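Section 3: Setting Up the Visitor Property Register

Welcome to the part of Hillden that most reception officers end up liking best! The Visitor Property Register replaces the paper book at the front gate. Every bag, parcel and envelope that comes in for a prisoner gets its own entry, and the entry follows the item until it is handed over, returned or held as contraband. Set it up carefully now and your gate staff will thank you on the first busy visiting afternoon.

You will need a supervisor login, your facility code and the printed list of permitted items signed by your officer in charge. Set aside 60 minutes. Finish Section 2 (Staff Accounts) before you start.

3.1 Create the register

1. Sign in at the gate terminal with your supervisor login.
2. Open Reception, then Registers, then New.
3. Choose Visitor Property. Do not choose Prisoner Property, which is for belongings taken at admission and follows different storage rules.
4. Type your facility code. The facility name should fill in by itself. If the wrong name shows up, press Clear and type the code again.
5. Press Create. The register opens with one blank entry, marked Draft.

Note: A facility can have only one open Visitor Property register at a time. If you run two gates, add the second one under Entry Points and keep a single register. Searches are so much easier that way!

3.2 Load the permitted items list

Hillden comes with a starter list of 56 item types, put together by Akua Mensah from her years running reception at Stamormont. It's a wonderful head start – toiletries, reading glasses, religious books, cooked food in clear containers and plenty more – but your own signed list always wins.

1. Open Settings, then Permitted Items.
2. Go down the starter list with your signed list beside you. Set each item to Allowed, Allowed After Search or Refused.
3. Add anything missing with the plus key. Keep names short, as they print on the visitor's receipt.
4. Set a quantity limit where your list gives one. Leave the box blank where it doesn't.
5. Press Save and Lock.

Caution: Once the list is locked, only a supervisor can change it, and every change is logged under that person's name. Never share a supervisor login to get around this. If a complaint goes to a disciplinary hearing, the log is the first thing they will ask for.
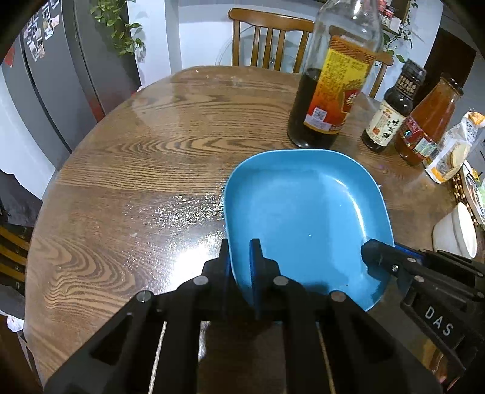
3.3 Set up search and seizure entries

When an officer finds something that isn't allowed, the entry has to switch from property to evidence without losing any of its history. Hillden does this in one step, and it's a lovely thing to see after years of copying between books.

1. Open Settings, then Seizures.
2. Turn on Two Officer Sign-off. The finding officer and one witness must both enter their PINs before the entry closes.
3. Choose your evidence bag type. Ketilsson numbered bags are read by the scanner. For any other bag, select Manual and type the seal number twice.
4. Under Notify, add the duty supervisor and the officer who keeps the evidence store.
5. Press Test. A practice alert marked TEST goes to both people. Ask them to confirm they got it.

Caution: A closed seizure entry can't be deleted. Mistakes are fixed with a correction note, which sits under the original.

3.4 Connect the receipt printer

1. Plug the Jundiletti printer into the port on the left side of the terminal.
2. Load the paper with the shiny side up.
3. Print a sample receipt and check the facility name, the entry number and the item list.

If the printer shows code 52, the cover isn't fully shut. Press down on both corners until they click, then print again.

Now go back to the Draft entry from 3.1, fill it in with a made-up parcel and take it all the way to Handed Over. Void it when you're done, using the reason Training. Staff permissions for the register are covered in Section 4.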